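Doing laundry away from home: your questions answered
Last updated July 27, 2018

Hi, and welcome to the page I should have written years ago! I travel for work a lot (mostly long stays, a month or two at a time), and after my post on packing for Londoño my inbox filled up with laundry questions. Not the food, not the bus passes. Laundry. So I've pulled the ones I get most into one place, and I'll keep adding to it.

How many clothes do you really pack?

Enough for eight days, and that's for any length of trip. I used to pack for two weeks and then wash two weeks' worth of stuff in one miserable evening. Eight days means I wash once a week and have one clean outfit left to wear while I'm doing it. My bag weighs 14 pounds with everything in it except my laptop, and yes, I weigh it every time.

Yaneth Yupanqui wrote in to say she gets by on four days of clothes and washes in the sink every night. Yaneth, I admire you, but by nine o'clock I'm asleep.

Sink, laundromat or drop-off?

I do all three. Sink for underwear and socks if I'm only somewhere a few nights. Laundromat for the weekly load. Drop-off when I'm working long days or when it's been raining all week and I've given up. Drop-off is usually charged by weight, so take the jeans out first if you're watching your money. Jeans can go another week.

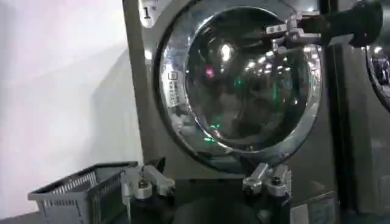
My other rule with drop-off is to ask for the pick-up time before I hand anything over. In Celimham I left a bag the afternoon before a holiday and didn't see my shirts for three days. I gave a talk in a fleece.

What do you do about detergent?

Sheets or a small bottle of concentrate. I've tried powder in a zip bag, and it works fine, but it looks terrible when someone opens your suitcase at the airport, and it gets into everything if the bag splits. A lot of self-service places add the soap for you automatically, so read the wall or ask before you pour your own in. I double-soaped a load once and ran the rinse again, then again, and my towels still felt like a bar of soap the next morning.

If your skin is touchy, pack your own and look for a place that lets you use it. Roxana Grajales (hi, Roxana!) has eczema and asks each place if there's a no-soap option. She says most of them have one.

I can't read the buttons. Help!

Been there so many times. Take a picture of the panel with your phone and run it through a translation app, and save the picture, as you'll want it next week too. The words I learn first in any new language are cold, spin, dry and start. After that I pick the shortest normal cycle and hope. If there's someone else in there folding, ask them. I've pointed at a button and made a question face all over the world, and people are lovely about it.

Write down your machine number too, if it has one. Plenty of places have you pick the number on a payment screen or an app, and it is very easy to pay for a stranger's wash. I've done it. She was thrilled.

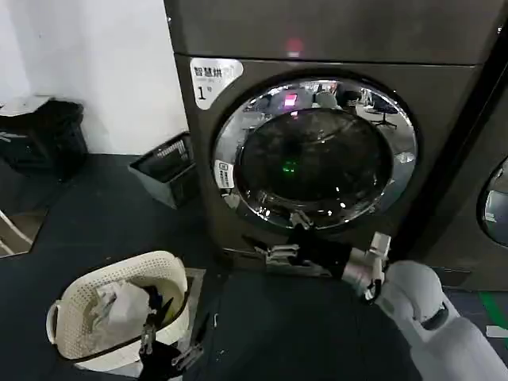

The other thing to sort out is how you pay. Coins only, card only, phone only, a token from a little box by the door... I've met them all, sometimes on the same street. I carry a sock with coins in it, and I check the payment before I load anything. Dragging damp clothes back out because you haven't got the right app is no fun at all.

Do you stay with your laundry or leave it?

I stay for the first one in any new place, just to see how things work. After that I go and get a coffee and set an alarm on my phone for a few minutes before the end. Teófilo Agudelo emailed to say he's had 20 years of leaving his washing and has lost one pillowcase. I believe him, but I still stay if there's a sweater in there that I love.

How long should I dry things?

Less time than you think for shirts, more than you think for jeans and towels. I sort before drying as well as before washing, so the light stuff comes out early and doesn't get baked. A 32 minute cycle is my usual for a mixed half load. Clean the lint screen if you can get to it, and have a feel inside the drum before your things go in. I've found a pen, a lip balm and a single baby sock, and I'd much rather find the lip balm before than after.

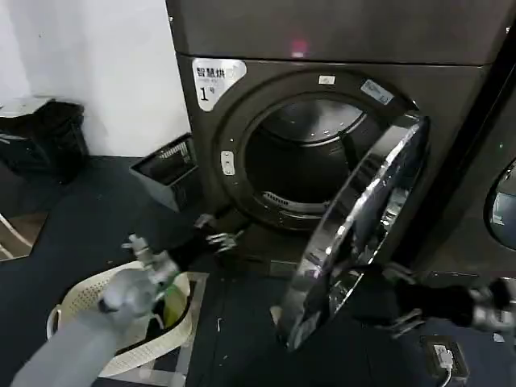

Dryer number 1 with its door open.

What about hang drying in a hotel room?

Fine in summer, grim in December. Roll each piece up in a dry towel and stand on it first (really stand on it!), then hang it near moving air. I use a braided travel line from Skustum that doesn't need pegs. Please don't drape things over a lamp.

My whites went pink. Are they ruined?

Maybe not! Keep them out of the dryer, and wash them again right away on their own. Heat is what makes it stick. Jhonatan Guzmán saved a whole set of work shirts this way after a run-in with a red scarf.

Is there something you'd never wash on the road?

My wool coat, and anything borrowed.

Got a question I missed? Leave it in the comments. Takell people, I know you want a list of places near the station, and I'm working on it with Xiaoqing Dong, who lives there and has much stronger opinions than I do.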